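15 Jan 2025, kitchen meeting, Trudlow building, second floor

I'm taking the notes again, so you get my version! We started a few minutes late and there were crumbs on the agenda before we got to item one.

**Old business**

The mugs from August are finally gone from the windowsill. The drawer by the sink still sticks. I said I'd rub some candle wax on the runners, and I will, this time I really will (it's on my list, underlined).

**Money**

We have $541 in the kitchen fund. The Huerta order for beans, filters and dish soap has already been paid, so that number is clean. Chipping in stays at $4 a month per person. Somebody floated five, and the room went very quiet, so we left it alone.

**The coffee corner**

This took up most of the hour, no surprise. The big filter pot makes 17 cups and half of that gets poured down the sink by three o'clock, and a good few of us would like something small for the afternoons. We talked about what a small setup ought to be: a compact machine, a tray to catch the drips, a couple of clear glass cups so you can see how much you've got. I'm for it. I'd drink from a jam jar if the coffee was fresh, but I know that's me.

The worries were capsules (trash, cost, who buys them) and space. The counter next to the fridge is full, so we agreed the light wood table is the better spot. Praver, across the hall, keeps a box for used capsules and offered to let us add ours to it, which was so nice of them.

Agreed: a trial through the end of next month. Everyone brings their own capsules. Whoever uses the last of the water fills the tank. Wipe the tray before you go home, please, please.

**Fridge shelf labels**

Tremusix sent over a roll of 40 labels and we'll use those until they run out. Name and day on everything. Anything without a label goes out Friday at noon, and yes, that includes the good cheese.

**Anything else**

The dish towels need to go home with someone. I took them. 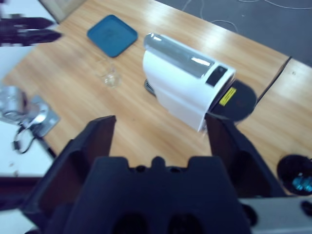

Added by reply from the third floor: could we please keep the filter pot on in the mornings during the trial? A few of us start at seven and drink it black by the bucket, and we'd rather keep paying the four dollars for that than start buying capsules.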